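Chapitre 4
Le bois et l'eau : retrait, gonflement, pose

Au programme du chapitre
Humidité du bois, humidité de l'air
Point de saturation des fibres
Retrait tangentiel, radial, axial
Stockage et acclimatation
Mesure sur chantier
Étude de cas : l'atelier Wirnholm

À savoir avant de commencer : lire un plan de débit, distinguer aubier et duramen, reconnaître un débit sur dosse et un débit sur quartier (chapitre 2). Si ce n'est pas clair, y retourner maintenant. Dix minutes suffisent.

Pour entrer dans le sujet

Septembre. Un parquet en chêne massif posé tout l'été chez un particulier, lames bien serrées, finition huilée. Le client allume le chauffage. Trois semaines plus tard, des jours entre les lames, de quoi y glisser une carte. Coup de fil au poseur, ton sec. Le poseur accuse le fournisseur, le fournisseur accuse le chauffage. Qui a raison ? Tout le monde un peu. Le bois a perdu de l'eau, il a rétréci, et personne n'avait noté le taux d'humidité le jour de la pose.

Hedvika Halás, formatrice en pose de revêtements, donne toujours la même consigne aux débutants : une mesure écrite vaut mieux que trois souvenirs. On la gardera pour tout le chapitre.

4.1 L'eau dans le bois

Un arbre sur pied contient beaucoup d'eau. Parfois plus d'eau que de matière sèche, en masse. Deux formes à distinguer.

L'eau libre. Elle remplit les cavités des cellules. Part en premier au séchage. Son départ allège la pièce mais ne change presque rien à ses dimensions.

L'eau liée. Fixée dans les parois cellulaires. Plus difficile à chasser. Quand elle part, les parois se resserrent et la pièce rétrécit.

Entre les deux, un seuil : le point de saturation des fibres, PSF en abrégé. Les parois sont pleines, les cavités sont vides. Pour la plupart des essences il se situe vers 30 % d'humidité. Au-dessus, le bois ne bouge pas. En dessous, il travaille.

Formule à connaître par coeur :

H % = (masse humide − masse sèche) / masse sèche × 100

Attention au dénominateur. On divise par la masse sèche (anhydre), pas par la masse totale. Erreur classique, tous les ans, dans toutes les copies. C'est aussi pour ça qu'un bois vert peut dépasser 100 %.

Exercice rapide. Une éprouvette anhydre pèse 800 g. Humide, elle pesait 896 g. Humidité ? Écart de 96 g, divisé par 800, soit 12 %. Un bois à ce taux convient à beaucoup d'usages intérieurs peu chauffés. Pour un parquet dans un logement bien chauffé, on vise plus bas, voir 4.3.

4.2 L'équilibre avec l'air

Le bois est hygroscopique. Il échange de l'eau avec l'air en permanence, jusqu'à un équilibre. Air sec, il en cède. Air humide, il en reprend. La température joue aussi, moins que l'humidité relative. Une finition ralentit les échanges, elle ne les arrêtent pas. Ni l'huile, ni la cire, ni le vernis.

Conséquence directe : un bois « sec » tout court, ça n'existe pas. Sec pour quel local ? Une cave, un séjour avec plancher chauffant et une véranda ne demandent pas le même taux. Toujours poser la question avant de commander.

Repères pour l'intérieur (air à 20 °C) :
- humidité relative de 40 % : équilibre du bois vers 8 %
- humidité relative de 65 % : équilibre du bois vers 12 %
- humidité relative de 80 % : équilibre du bois vers 16 %

Valeurs arrondies. Elles varient selon l'essence, la table complète est en annexe.

Le retrait n'est pas le même dans toutes les directions. Fort dans le sens tangentiel (le long des cernes), à peu près moitié moindre dans le sens radial, presque nul dans le fil. D'où les lames sur dosse qui tuilent et les lames sur quartier qui restent plates ou presque. D'où aussi leur prix.
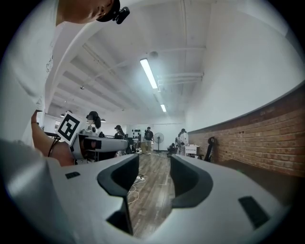
4.3 Avant la pose : stocker, mesurer, attendre

Trois verbes, dans cet ordre. Le dernier est celui qu'on saute quand le chantier a du retard.

Stocker. Paquets à plat, sur tasseaux, à l'écart des murs extérieurs et des radiateurs. Jamais dans un garage ouvert ni sur une chape fraîche. Emballage fermé tant que le local n'est pas à son climat d'usage, vitrages posés, enduits secs, chauffage réglé.

Mesurer. Humidimètre à pointes, réglé sur l'essence. Plusieurs lames par lot, pas seulement celle du dessus. Mesurer aussi le support et relever l'air de la pièce. Noter date, heure, essence, valeur. Signer.

Attendre. La durée d'acclimatation dépend du produit, suivre la notice du fabricant. Si les mesures ne collent pas, on ne pose pas. Appeler le conducteur de travaux, laisser une trace écrite.

Et le jeu périphérique ! Au droit des murs, des huisseries, des tuyaux, des seuils. Il sera caché par la plinthe, donc aucune excuse pour le réduire.

Vocabulaire : anhydre, hygroscopique, tuilage, aubier, jeu de dilatation, chape, lambourde, PSF. Définitions dans le glossaire en fin de volume.

4.4 Étude de cas : l'atelier Wirnholm

Ancien atelier de reliure transformé en salle de danse. Surface divisée en deux zones, même essence (frêne), même fournisseur, Prustard. Zone nord posée sur lambourdes, zone sud collée en plein. Chauffage coupé pendant les travaux. Hygrométrie relevée par Mavis Montoya, chargée du suivi : 69 % le matin de la pose. Lames livrées à 9 %.

Au bout d'un mois, zone sud soulevée au milieu. Zone nord, un léger tuilage près des fenêtres, rien d'autre. Devis de reprise de l'entreprise Tichý : 2489 euros hors taxes, ponçage compris.

Questions à traiter par groupes de deux
1. Vers quel taux d'équilibre les lames allaient-elles évoluer dans cet air ? Se servir des repères du 4.2.
2. Dans quel sens ont-elles bougé ? Faire un croquis en coupe, avec les cernes.
3. Le jeu périphérique n'est pas mentioné au dossier. Quelle question poser au poseur ?
4. Rédiger la fiche de relevé qui aurait dû être remplie le matin même. Une demi-page maximum.

Corrigé partiel en fin de volume. Pour la question 2, soigner l'orientation des cernes, c'est elle qui est notée. Matériel à apporter pour le TP suivant : humidimètre, réglet, crayon, deux chutes de frêne, une sur dosse et une sur quartier.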